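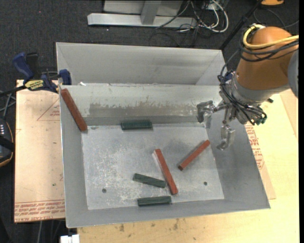
About Bergeron

Bergeron is a small evening school for bookkeeping and office skills. We teach in two rooms above the pharmacy in Iltside, and have done so since Ingeborg Egger and Chantal Robichaud left their jobs in payroll to start it.

Our main course runs for 56 hours, split into beginner and intermediate parts. It covers invoices, bank reconciliation, sales tax and basic payroll. Nearly 200 people have finished it so far. Most of them work during the day, so classes start at 6:30 p.m. and the door is open from 6.

Ingeborg teaches the accounts classes. Chantal handles spreadsheets and business writing – she also answers the phone, so please leave a message if she is in class.

New groups begin in September and January, with a short refresher in May. Fees can be paid in two parts. Parking is free behind the building after 5 p.m.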